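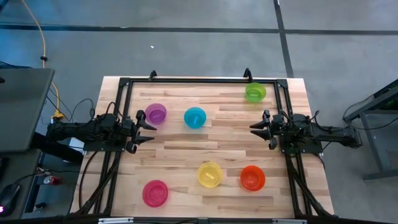
Translucent bowls on the butcher-block table, Study Room 2. Purple, blue, green, pink, yellow and orange-red.

Color at the Table: Gallery
Hedavine Museum of Household Goods
Posted Apr 22, 2021

The Hedavine Museum of Household Goods holds some 2,000 pieces of everyday tableware, most of them made for ordinary kitchens and bought at ordinary prices. Color at the Table presents a selection from the plastics section of the collection. The exhibition was organized by Flora Lindsay, Curator of Domestic Collections, and will open to the public in May in the Skelside Gallery on the ground floor.

Colored plastic tableware has received less attention from museums than ceramics or glass. Much of it was used until it cracked or faded and was then thrown away, and few households kept a record of where it was bought. The museum began collecting in this area with the Dijkstra gift, a group of 209 pieces assembled by one family over several decades. The gift includes bowls, tumblers, picnic plates, salad servers and a large number of lids whose containers have not been found.

About the bowls

The round bowls in the photograph belong to the museum's study collection and may be handled by visiting groups. Each has a small piece in its own color resting across the inside. The plastic lets light through, and for this reason the bowls are shown on a plain wood surface in shades of tan and honey. On white shelving the yellow and green were found to lose much of their strength.

The arrangement is informal. The yellow and orange-red bowls are set close together so that visitors may compare two neighboring warm colors, while the lime green is placed toward the far side of the table. The hot pink and the purple may be compared in the same way. Staff are asked to keep each small piece with the bowl of its color when the set is returned to storage.

Care and display

Colored plastics are sensitive to strong light. Pieces from the permanent collection are shown for limited periods and are then rested in closed cabinets. Study pieces are washed by hand in lukewarm water with a mild soap, dried with a soft cloth and stored without stacking. Abrasive pads and dishwashers are not used. Visitors who own similar tableware may wish to follow the same practice at home.

Visiting and group sessions

Handling sessions in Study Room 2 are offered to schools, colleges and adult groups by appointment. Groups should report to the front desk on arrival. Bags and coats are to be left in the cloakroom, and food and drink are not permitted in the study rooms.

A printed guide to the exhibition, with an essay by Flora Lindsay on color in the family kitchen, is published by Plokeck Press in an edition of 800 copies. It will be available from the museum shop and by mail order.

Requests to reproduce the photograph on this page should be made in writing to the Collections Office, giving the title of the publication and the intended date of use.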